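From: Textile Sorting Office, Fokley
To: fokley-sorting list
Date: April 28, 2026
Subject: Re: Woven items received with denim

The Beaudoin depot wrote in February:

> Our last delivery included woven strips and belts
> tangled up with jeans. Should these be separated
> before weighing, or may they be sent on with the
> denim? We have 8 sacks waiting for a decision.

The office has reviewed the matter. Beginning with the next collection, woven and knitted strips are to be removed from denim before weighing and placed in bin 5. Denim remains in bin 7. Strips should be drawn out by one end and laid flat. They should not be cut, even when twisted, as cut pieces are refused by the Prurenska mill. Belts with metal buckles continue to go to the hardware shelf.

Sites that have already weighed mixed sacks need not repeat the work, but should write "mixed" on the tag.

A brown woven strip together with blue denim, as covered by this notice: 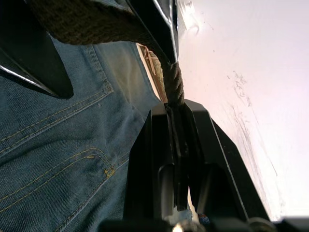

Flukley asks whether scarves fall under the same rule, given that many are woven and some are nearly as narrow as a belt. They do not. Scarves of any width stay with accessories in bin 2.

Further questions may be sent to this list.

Textile Sorting Office
Fokley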